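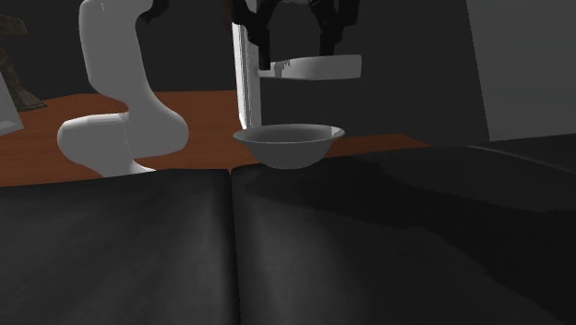
Kodcombe, January 14, 2023

Liltetti Supper Club: your questions, answered again

Where are you?
Upstairs at the old Babić bakery on Lekano Street, Kodcombe. The door is green and sticks. Push harder than seems polite.

How does it work?
We cook one menu a night and you eat it. Tickets go on sale on the first of the month and include three courses, bread and as much tap water as you can manage.

Can I see the menu beforehand?
It goes up on the website two days before. Please don't write in asking for it on day three.

What if I don't like soup?
January is mostly soup. You may be happier in June.

Do you cater for allergies?
Yes, if you tell us when you book. Telling us as the plate lands in front of you makes for a long evening and, usually, a baked potato. We can do vegetarian, vegan and gluten-free. We can't promise a kitchen free of nuts, as it is one small room and the pudding shelf is in it.

"I don't eat mushrooms" is a preference. We respect it, but you'll be picking them out yourself.

Is there a bar?
No. Bring your own bottle. There is no corkage, and there is one corkscrew, so be nice to whoever has it.

Can I have a table to myself?
The tables are shared. You will sit next to strangers and one of them will tell you about their extension. Parties of more than six get split up unless you take the whole room, for which the charge is 500 pounds on top of the tickets.

Are children welcome?
Certainly, at full price, as they eat all the bread.

Can I get a refund?
Up to three days before, in full. After that we've bought the leeks. You can pass your ticket to a friend, or to someone you feel neutral about.

Is there parking?
There are 80 spaces behind the library, free after six. Parking outside the chemist is also possible - once.

Do you sell gift vouchers?
Yes, by email. They last a year. We have been shown one that was older than that, and we did let them in, but the look they got was free of charge.

Can I have the recipe for the pickled plums?
No.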